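Evenings Without the Big Light

I gave up on the ceiling light in December. It started as a way to get my eyes to quit stinging at bedtime, and four months later I still haven't gone back. After supper I switch on one small lamp, put the kettle on, and let the rest of the place go dim. The first week was awful (I stubbed the same toe twice!) but now I get sleepy by ten — me, the person who used to fold laundry at midnight.

The bit I like best is how much more of the night you notice. With the big light on, a window is pretty much a mirror. Turn things down and the town comes back.
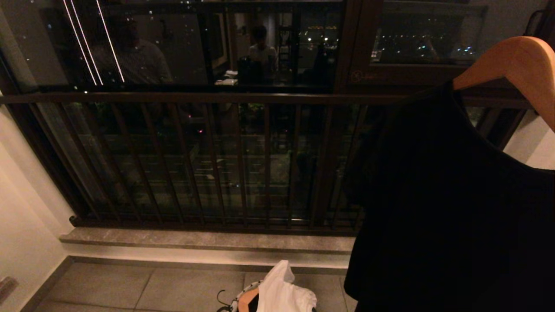
Unathi Sithole wrote in that she tried it for 3 weeks and her kids now ask for "lamp time" before she does, though she keeps the kitchen bright because she likes to see what she's chopping. Fair enough! I do my chopping before sundown.

If you want to have a go, start with one room and a warm bulb. Mine came from the thrift store in Brulluvdale and it hums a little.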